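Resource guarding starts small, says Brovex trainer

Hamish Bolger has worked with dogs that guard their food for most of his career. He runs the behavior classes at Brovex, a training center outside the town of Himent, and sees 69 dogs in a typical year whose owners have been growled at or snapped at over a bowl, a bone or a stolen sock.

"People call me after the bite," he said. "When I ask about the months before that, they remember a lot. The dog was eating faster when someone walked by. It was going stiff over a chew. They saw it and didn't know it meant anything."

Bolger does not like the advice, still common, to put a hand in a puppy's bowl while it eats.

"If somebody kept reaching into my plate I'd start guarding it too. I want the dog to think a person coming close means more food is on the way. So I walk past and drop in a piece of chicken, and I keep walking. That's the whole exercise for the first week."

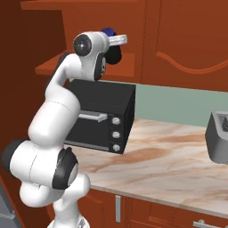 A kitchen counter with a toaster oven.

He asks owners to begin at a distance where the dog keeps eating with a loose body. For some dogs that is four feet. For Kamau, a shepherd mix who came to him in February, it was the far side of the yard.

"Kamau had been through two homes. He'd freeze over an empty bowl. We did around 300 passes before I was standing next to him, and I didn't rush any of them."

Kamau now lives with a couple who feed him in a separate room with the door shut. Bolger thinks that is a sensible arrangement and tells them to keep it up.

"Management isn't failure. If there are small kids in the house, I want a gate up whether the dog is doing well or not."
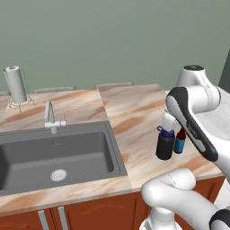

When the dog already has something

Stolen items are a different problem, he said, and chasing makes them worse. He teaches a trade. The owner tosses several treats a few steps away, waits for the dog to leave the item, and picks it up only when the dog is busy eating. With safe items he often gives the thing back.

"Owners hate that part. They think the dog won. But a dog that gets its toy back nine times is easy about the tenth."

One client, the owner of a spaniel named Baxter, kept a log of every trade and brought it to class. Out of 82 tries, Baxter gave up the item without a growl in all but 4. 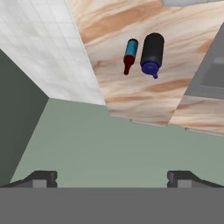
Bolger looked at those four closely. Each one happened in the evening, and each one involved a paper towel from the trash.

"So get a trash can with a lid. I told her that and we moved on to something else."

He is firmer about growling. He will not punish it, and he asks clients to stop if they have been doing so.

"A growl is information. Take it away and you've still got the same dog, just with no warning." A dog that has already broken skin should see a vet first – pain is often part of it – and then someone who will come to the house.

Interview conducted 31 August 2022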